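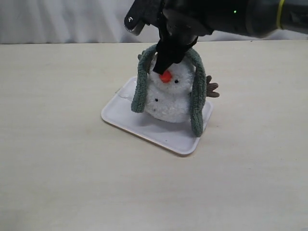 A small plush snowman on a white tray, held at the top by a black gripper.

The first thing the head instructor of Tetteh asked me was to fall down. I had come to her hall on a Monday evening to speak about teaching beginners, and my recorder was still in my bag. "Just sit, then lie back," she said. "I want to see where your head goes." My head went to the mat, quite hard.

She has taught falling for most of her working life, first in judo and later in a mixed class where people also learn escapes from holds. The club in Nosia has 60 members now. When she took it over, the timetable was mostly sparring, and she moved the falling practice to the beginning of every lesson.

"People come because they want to throw someone," she told me. "I understand it, I wanted the same. But in the street you will maybe never throw a person in your life. You will slip on the stairs for sure."

I asked if the students get bored. She laughed and said that of course they do, for two or three weeks. Every beginner makes 200 falls before she allows the first standing throw, and they write the number in a school notebook. Some cheat. "I can see it when they land," she said. "The chin comes up. Then I don't say anything, I only give the notebook back."

We spoke for some time about the hands. Many adults put the arm out behind them when they lose balance, and she considers this the hardest habit to change. Her method is slow. The student holds a folded belt with both hands in front of the chest and rolls back from a squat, so the hands are already busy. After some lessons the belt is taken away. With children she does not need the belt at all.

"Children fall like cats until they are ten," she said. "Then they become ashamed."

Her own teacher, in Jiko, did not explain anything. He showed the fall once and walked away, and those who stayed learned it from each other. She is not sure this was bad. She explains more than he did, and sometimes she feels that she explains too much. "When I talk, they are standing still and getting cold."

In spring the club went to the Zistgate open mat, where 159 people trained in one sports hall. She did not enjoy the noise, but she liked that her students were chosen often as partners. A person who falls well is pleasant to throw, and visitors notice this quickly.

Before I left I asked about the older members. She has opened a morning class for them, with thicker mats and no throws. They go down to the floor and get up again, each time in a different way. The getting up takes longer and she does not hurry them. One man asked her when the real lesson would start, and he has now come every week since November.

She made me fall four more times before she let me put my shoes on. The last one, she said, was acceptable.

We use cookies to remember your settings and to count visits to this site. By continuing to read you accept this. Accept | Manage choices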